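Open bins and small household goods: sorting, cleaning and keeping

Workshop and kitchen tips, Datton page

A deep open-topped bin is the quickest storage there is and also the quickest to go wrong. The notes below apply to rigid bins kept in a utility room, garage or workshop and used for mixed small goods: brushes, toys, boxes, bottles and the odd part. Soft baskets behave differently and are dealt with on the Stistitz page.

Choosing the bin

Sloping walls are easier to reach into than straight ones, and the contents slide towards the middle. The cost is floor area. Measure the bin at the base before buying, as the size on the label is nearly always taken at the rim. The Weldu bin used for these notes is 70 cm long at the top and noticeably shorter at the floor.

A flat floor is preferable to a ribbed one. Ribs hold grit, and thin items such as cards or blister packs catch on them when lifted. Metal floors scratch early and then stay much the same for years. Scratches do no harm unless the surface is coated and the coating has started to lift, in which case rub the loose edges down with fine paper and touch in with a matching paint. Allow it to cure fully before refilling.

Filling

Lay items on the floor in a single layer where possible. Once a second layer goes in, the bottom one is forgotten. If a single layer is not enough, use a second bin set directly behind the first, rim to rim, and keep the front one for things needed every week.

Leave a hand's width of clear floor between items. Anything pushed tight into a corner has to be tipped out or dug out with the fingertips, and both lead to knocks. Long items go in on the diagonal or parallel to the long wall. Flat boxes go against the far wall, lying down – stood on end, they topple the first time the bin is moved.
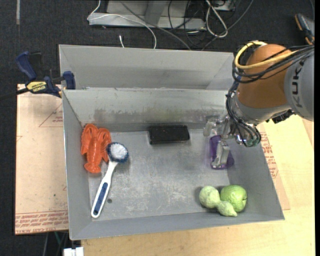

Brushes need a little more care. A dish brush should go into a bin only when fully dry, and should not rest with its weight on the bristles. Bristles left under load take a set within a few days and do not recover without hot water. To reshape them, hold the head in water at 40 degrees for several minutes, comb the bristles straight with an old fork and leave the brush to dry with the head hanging down. Brushes in regular use at the sink are better on a hook.

Hollow plastic toys hold water in the seams. Squeeze them out, stand them on a towel overnight and check again before storing. A toy with rattling water inside will mark whatever lies beneath it.

Cleaning the walls

Smears collect low down on the far wall, where the cloth tends to miss. Empty the bin completely and work in this order:

Vacuum the floor and the corners with a narrow nozzle.

Wipe the walls from the rim downwards with warm water and a small amount of washing-up liquid.

For greasy marks, apply neat washing-up liquid on a damp cloth, wait ten minutes and wipe off.

For yellow or green staining, use a paste of bicarbonate of soda and water. Rub lightly. Scouring powder dulls painted and plastic walls alike, and the dull patch picks up dirt faster afterwards.

Rinse the cloth, wipe once more and dry the floor by hand. Standing water on scuffed bare steel can leave rust spots.

Frequency

Every two months is enough for dry goods. A bin holding anything from the kitchen should be emptied and wiped monthly. In December, when the utility room at Brirnville is shut up and damp, we move the bins 40 cm off the floor on slatted shelving and leave them uncovered.

Labels

Put the label on the short end, outside, just under the rim. Labels on the sloping inner wall get rubbed off by the contents. Paper under clear tape is adequate and can be changed as the contents change.

Page checked Thu 16 March.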